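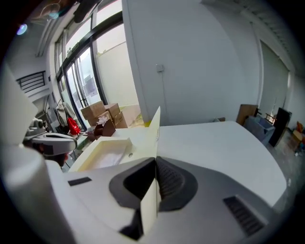

The tide gauge at Koltholm recorded in feet until April, when Funmilayo Wike changed the drum. Her first entry in meters read 1.4. The old logs went back to 1777 and showed one gap of eight days.

Obinna Ojo found the gap while copying figures for the Pradside office. The ink on either side of it was the same. The handwriting was not.

He carried the volume upstairs and set it down beside her.

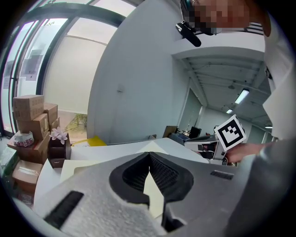
"Who kept the gauge during those eight days?"

"The keeper's daughter. She took the readings every four hours and wrote them in the back."

Ojo turned to the last page and began to copy.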